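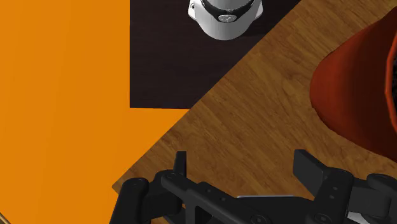 By Mieke Postma | Updated May 29, 2026 | Materials and finishes

# Re-oiling a wooden tabletop

This procedure covers solid wood with an oil finish. It does not apply to lacquered, varnished or foil-covered tops. To check which you have, put a drop of water on the underside and leave it for 3 minutes. If the wood darkens, the surface will take oil.

## Materials

- Hardwax oil, clear matt (I use Pedow; Bondero behaves the same but is thicker when cold)
- Abrasive paper, 120, 180 and 240 grit
- White non-woven pad
- Lint-free cotton cloths
- Vacuum cleaner with a brush head

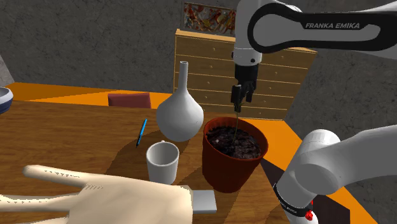

*Wooden tabletop with the grain running roughly left to right.*

## Sanding

Clear the table and wash it with a weak soap solution. Leave it to dry overnight.

Sand along the grain at every grit, including the last. Marks across the grain are hard to see on bare wood and obvious under oil. Start at 120 only if there are rings or scratches; otherwise start at 180. Vacuum between grits. Finish the end grain at 240 — it soaks up more oil than the face and will go darker if left coarse.

## First coat

Stir the tin, do not shake it. Pour a small amount on to the surface and spread it thinly with the pad. Work in strips the full length of the top and keep a wet edge. After 15 minutes, wipe off everything that has not gone in. Any oil left standing will dry sticky.

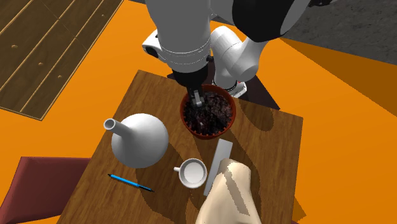
Wait 12 hours before the second coat, longer in an unheated room. A top I did in February needed 32 hours before it stopped marking under a thumb. Rub down lightly with the pad, vacuum, then apply the second coat more thinly than the first.

Oily cloths can catch fire on their own. Soak them in water and lay them flat outdoors to dry before binning them.

## Curing

Light use is fine after two days. Keep water and hot cups off for two weeks, and do not put a cloth or mat down during that time.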